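Our day out at the Odonholm mat fair

We had been meaning to go to the mat and basket fair at Odonholm for years, and this September we finally got ourselves organized and took the early bus from Studov. It is a slow ride, with a long stop at Plelton where everybody gets off for coffee whether they want one or not, but the hills were lovely and we were through the gate by 9 in the morning with the place still half asleep.

The fair fills the old grain hall and spills out into the yard behind it. A board by the entrance said there were 100 stalls this year, and I believe it, my feet certainly do! Most of them sell what you would hope for - floor mats, sleeping mats, baskets with lids, fans, trays - and the sellers are happy to let you touch everything. We spent far too long with a couple from Mok who split their own cane and had brought a bench to show how it is done. The strips come off the knife with a little hiss, and the whole corner of the hall smells like cut grass.

I had a go at the weaving table, where they let visitors add a row to a long mat that gets finished over the weekend. Mine was crooked. The lady beside me very kindly said it gave the mat character and then quietly pushed my row straight with her thumb.

Lunch was in the yard, dumplings and sour cabbage on paper plates, and I would go back for the dumplings alone.
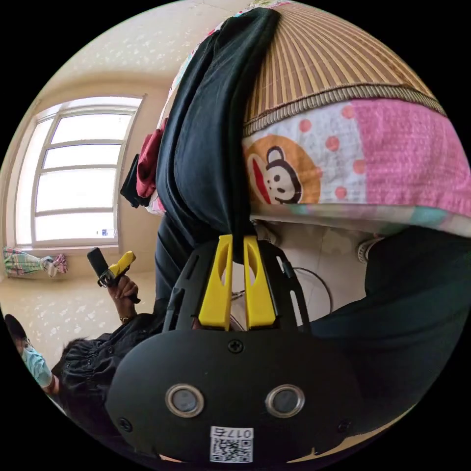
Sleeping mats were what I had really come for, as our bedroom gets stuffy all summer long. There were plain ones, checked ones, and some so fine they rolled up like a scarf. I have a weakness for the kind with tan and brown stripes and a braided edge, laid right over the bedding, and even with a cartoon monkey and red polka dots on the sheet underneath I think it looks handsome. The one I took home cost 29, and it came with a cotton tie for carrying.

If you go, bring cash and a big bag, and get to the dumplings before noon. The last bus back to Studov leaves from the far side of the hall, by the water pump.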